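I'd been meaning to sit down with Oanh Lâm for ages, and when she finally said yes it was on the condition that I bring lunch and didn't ask about her savoury toast phase. Fair enough! Oanh runs Mostyn, the little supper club that feeds 4 tables a night out of her front room, and she's just finished writing her first cookbook, Collon.

"I didn't set out to write a book," she tells me, picking the coriander off her roll (she does like it, she was saving it for last). "I had a drawer full of envelopes with recipes on the back. Clémence saw the drawer and went pale."

Clémence Guillot is her editor, and the two of them spent most of October arguing about fish sauce. 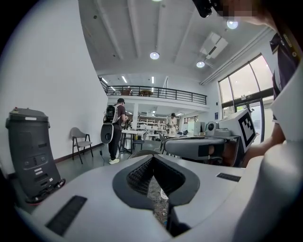 Speckled floor and a navy shirt with a white collar trim.

"She wanted millilitres," says Oanh. "My mum never measured a millilitre in her life. You pour until it smells like dinner." They settled on tablespoons, with a grumpy footnote.

I asked what got left out and she groaned. The first draft had a whole chapter on broth - 600 words on skimming alone - and Clémence cut it down to a page. "I sulked for a bit. Then I read it again and even I was bored."

She's still fond of the picnic chapter, though, and so am I. It's all stuff you can eat with your fingers, nothing that minds sitting out for an hour, and there's a pickled carrot recipe I've made twice since. Her one rule is to salt the carrots first and squeeze them hard. "People are too gentle with a carrot," she says, with real feeling.

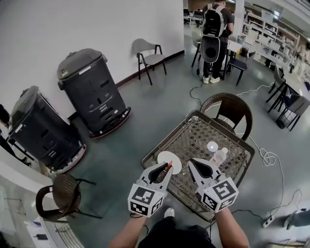
Paper plate and water bottle on the wicker table.

The first print run is 500 copies and she's already fretting about where they'll live. Under the bed, probably, next to the rice. The launch is at Mostyn on 9/11/24, and there'll be rolls until they run out, so come early and come hungry. I'll be the one near the carrots.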